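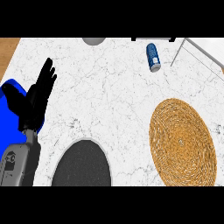
Tumelo Tshabalala
Student lead, Skamstead robotics club (sim side)

January 1, 2018

In early while the machine is free. Kitchen world loads again. Last week's fault was the texture path, somebody's home folder hard-coded in it, mine probably. Fixed and pushed.

Task is still the can. Left hand starts with fingers straight and together, pointing up the counter, can well off beyond the mat. Long open run of marble between hand and can, so the reach ought to be the easy part and the grasp the hard one. We'll see.

Reset script — Arūnas rewrote it over the break. Can now spawns at an angle some of the time and I've asked him to leave that in. The Bolville round won't hand us a nice upright can every time and we got caught by exactly that in May.

Settings today:
seed 3556
episode cap 900 steps
control delay 120 ms (was zero, silly)
contact model: the soft one, from the Hashemi branch

First go, elbow limit hit before the hand got past the basin. Moved the base start forward a touch. Second go, hand came in too low and the wrist clipped the basin rim, sim flagged it and stopped. Third go better, got fingers near the can, closed early, can skidded off towards the rack. Not counting that as a grasp whatever Arūnas says.

Thumb is the trouble I think. It closes at the same rate as the fingers and gets there first. Try holding it back untill the fingers report contact. Needs a change in the Vatia controller, not the policy, so don't retrain anything yet please.

Placemat: collision mesh is a flat disc, the coils are only texture. Fine for now. If we ever put the can ON the mat it'll matter, it will slide like glass.

Marble veins — left them in. Arūnas wanted plain white for speed, I timed both and couldn't tell teh difference.

To do
— thumb delay, me
— wrist path over the basin, raise the waypoint, Arūnas
— log contact forces per finger, currently all lumped together
— check blue shell on the arm has the right mass, the file still has the default in it
— back up the logs BEFORE the club machine gets wiped

Left a long run going with the raised waypoint and the old thumb, just for a baseline. Don't close the terminal. Output goes in the shared folder under the seed number.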